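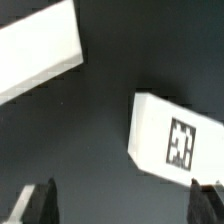
Two white blocks on a dark surface.

Quick one, lunch is nearly over and I have to be back by one thirty.

So the Hatavstead council did it. The march permit rule passed last night, 5 to 4, and from September you need to apply 60 days ahead for anything bigger than a sidewalk table. Sixty! For a march. By then whatever you were mad about is usually a done deal.

Background for anyone not from here. Back in spring people started walking down Odell Street over the bus cuts. Small at first. Then the night the Teixeira bridge line got dropped there were 314 of us (Ksawery Szulc stood on the library steps with a clicker, so I trust it). Police closed two blocks, no arrests, no broken glass, everybody home by ten. The council says that night is why we need the rule. Traffic, they said. Ambulance access. Fine, ambulances matter, but I was there and we opened up the middle of the street the second someone asked.

The meeting itself. Started at 7, public comment didn't open till almost nine. 161 written comments came in and the clerk read out the totals for and against so fast I didn't get them down, will check the minutes when they go up. Each speaker got 2 minutes. Lech Czerwiński used his to read the old ordinance out loud, the one from the eighties, which asks for three days notice and a phone number. Then he sat down. Best speech of the night I thought.

A woman who owns the shoe repair place on Odell spoke in favor and she wasn't wrong about everything. She lost a Saturday's worth of business, the bus stop was blocked, and she never got a call from anyone. We should of talked to the shops first. I said so to her in the hallway after and she was nice about it, gave me a mint.

What bugs me is the deposit. It's in section four and hardly came up. You pay for the barricades up front and get it back "upon review." Review by who? How long? One of the council members asked and the lawyer said that would be worked out administratively. Ok.

Also there's supposed to be an exception for "spontaneous response to events" but you still have to notify the police chief and he can say no. I read it three times and I dont see any appeal in there. If you do, please tell me the paragraph.

Next steps as far as I know:

Petition for a second vote, needs signatures from each ward. Ksawery has the sheets. East side is way short.

Nestero Hall is open for us tomorrow at 6:30, side door, bring a pen and a chair if you have a folding one.

Write to your council member even if they voted no. They like hearing it.

More later, maybe tonight if the kids go down early. Comments are on but I have to approve the first one you leave, so don't panic if it doesn't show up right away.

Contact | All posts copyright their author, ask before you repost | Back to top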